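Unit 6 handout: Working rules for two-arm robots in lived-in homes
Dornura course in service robotics, second half

Read this before the lab session and bring it with you. It replaces the shorter sheet from October. The rules are the ones you will be graded on, and they apply to both the Jerlow arm pair in the lab and to any home visit.

6.1 What the standards cover and what they leave to you

Published safety standards for robots deal mostly with the machine: its stopping functions, its speed and force limits, its markings, the information that has to come with it. Read the assigned chapter for those. A standard can also tell you to carry out a risk assessment. It can't carry one out for you. The home you are working in has its own furniture, its own floor and its own people, and none of these were in front of the writers.

For this course a "site" means the room, everything within reach of the arms, and everyone who can walk into that reach. An adjoining room with an open doorway counts as part of the site.

6.2 Before power

Write the site sheet first. One page is enough. It has four parts: people, floor, furniture, task objects.

People. List everyone who may be present, including children and visitors. A child who is busy with something is listed the same way as a child who is moving around. Name one adult who watches the child and has no other job during the run. The operator can't be that adult, and neither can the person at the stop button.

Floor. Note the surface, the joints between slabs or boards, and anything lying on it. Polished stone reflects light, and a depth sensor may return gaps or false points there. Small objects on the floor are a trip hazard for the operator and a wheel hazard for a mobile base. Pick up what the family agrees to have picked up and write down what stays.

Furniture. Children's furniture is light, low and rounded. It slides when pushed. Treat it as movable even if it has not moved all day. A folding table is also movable, and its legs cross underneath where an elbow joint can catch.

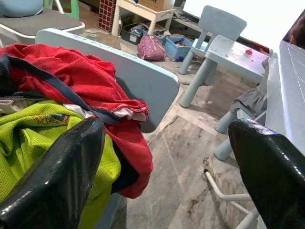 Task objects. For clothing, list the kinds of fabric and anything attached to them. Straps, drawstrings, open mesh and loose trim can all catch on a finger. Students tend to write "clothes" on the sheet and leave it at that. You will lose points for this. If a pile holds several garments, assume that pulling one will bring part of another with it.

6.3 Reach and speed

The reach envelope is measured from the shoulder to the fingertip with the arm fully extended, plus whatever the gripper is holding. A hanger adds length. A shirt adds length too, and the shirt's length changes as it swings. Use the longest case.

Our course limit inside the envelope is 200 millimeters per second at the fingertip whenever a person is in the room. This is a course rule and is lower than what the Jerlow controller allows. The extra margin that you add around the envelope for held objects is also 200 millimeters, measured from the lowest and farthest point of the object. Keep the two figures apart in your notes; last term several sheets mixed them up.

If a person enters the envelope, stop. Do not slow down and continue. After a stop, the operator looks at both grippers, says aloud what each one is holding, and only then asks for a restart.

6.4 Two hands on one job

Putting a shirt on a hanger is the standard exercise for this unit. One gripper holds the cloth and the other holds the hanger. The rules:

Close on the hanger by a straight bar if the task plan allows it. The hook should point away from the other arm and away from any person.

Set the grip force for the hanger and the cloth separately. A force that holds a plastic bar firmly may mark thin fabric.

Never move both arms toward each other at the same time in a first attempt. Hold one still.

Route cables with enough slack for the full wrist turn, then check that the slack does not form a loop that can pick up a table corner or a chair back.

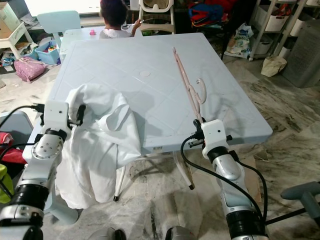

A table between the robot and a person is useful but it is not a guard. It has gaps below, it can be pushed, and an arm can pass over it. Do not reduce any distance in 6.3 on account of a table. The same goes for a drying rack or a shelf on casters. If casters have locks, lock them and note it on the sheet.

Keep line of sight to every person. If someone is partly hidden by furniture from where the operator stands, the watching adult must be in a place where they can see that person fully, and must be able to call a stop by voice. Agree on the word beforehand. We use "hold" because it is short and is rarely said for any other reason during a run.

6.5 Working over the floor

Some steps are easier in the open space in front of the robot, with the garment hanging free. This is allowed. Check three things first: the cloth clears the floor at the lowest planned height, the space below the arms is free of bins and boxes, and the operator's foot position is outside the envelope.
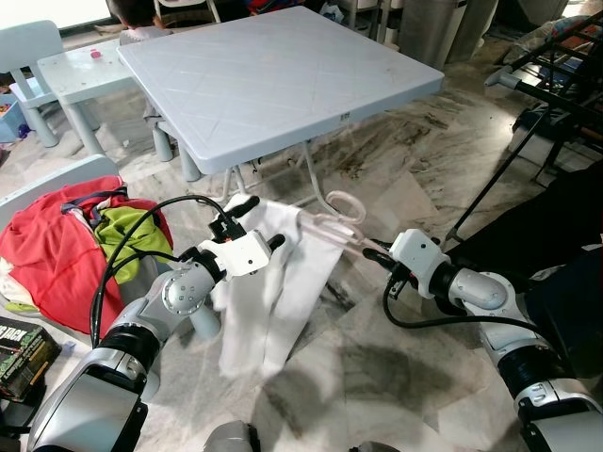 Cloth that touches the floor can be dragged under a wheel. If it does touch, raise both arms by the same amount and then pause. Raising one arm alone shifts the load and may pull the fabric out of the other gripper.

6.6 Records

Log every run, including the ones you abandon. The Stetsiuk home study, which we will go through in class, logged 1,095 runs over its full length, and 363 of them ended in a stop called by a person. The authors could say why for nearly all of these since the reason was written down at the time. Use the same short codes: P for person, C for cloth, F for furniture, E for equipment, U for unknown. U is a valid entry. A guess entered as C is not.

Images and video from a home are personal data. Store them on the Estier drive only. Get written agreement from the adults in the household, and from a parent or guardian for any child. The family can withdraw the agreement later, and you then delete the files and record the deletion.

6.7 For the lab session

Bring a completed site sheet for a room you know well. Mark the envelope on a rough floor plan. Be ready to explain where the watching adult stands, and where that adult goes if the child leaves the room.

Reading: chapter 4, sections on risk estimation and collaborative operation. Skip the section on palletizing.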